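**Operators wanted, Zanstead, October start**

Clistix needs people to drive a robot arm by hand so our learning system has examples to copy. Short tabletop jobs mostly, pick this up, put it in that, reset, go again. 23 places, 7 weeks, mornings or afternoons (say which). No experience needed, we train you on the first day. Steady hands and patience a big plus. You'll be sitting for most of the shift, breaks every hour.

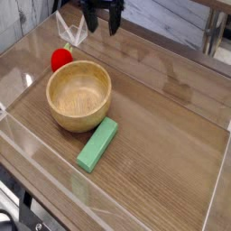

*Bowl, strawberry and block, gripper open.*

Every go gets recorded, including the fumbled ones, so dont bin a bad attempt, just mark it and carry on. Target for the first batch is 368 good examples per person. Objects get swapped often, some are a pain to grip.

Paid weekly, travel covered if you're coming from Betancur or Flirero. Over 18s only. Glasses fine.

To apply: short note to Jhosep Taipe, Unit 61, with your name, hours you can do and wich hand you use. Replies by 5pm if poss.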